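Notas para a palestra: arrumação por método

Abrir sem slide. Perguntar quem já comprou caixas organizadoras e quem ainda sabe o que está lá dentro.

O método Caloleck promete a casa em ordem em 8 semanas. Li o manual duas vezes e não encontrei um único dado sobre o que acontece na nona. Dizer isto devagar.
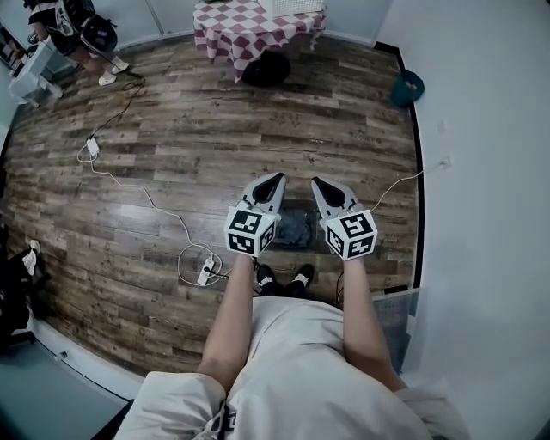

Passar às caixas. O catálogo da Zanholm tem 7 tamanhos e nenhum cabe numa prateleira normal. Se houver protestos, deixar falar, 2 minutos no máximo.

Fechar com a pergunta do preço: quem gasta 2000 euros em arrumação não teria ficado melhor servido deitando coisas fora? Desconfio que sim. Perguntas da sala.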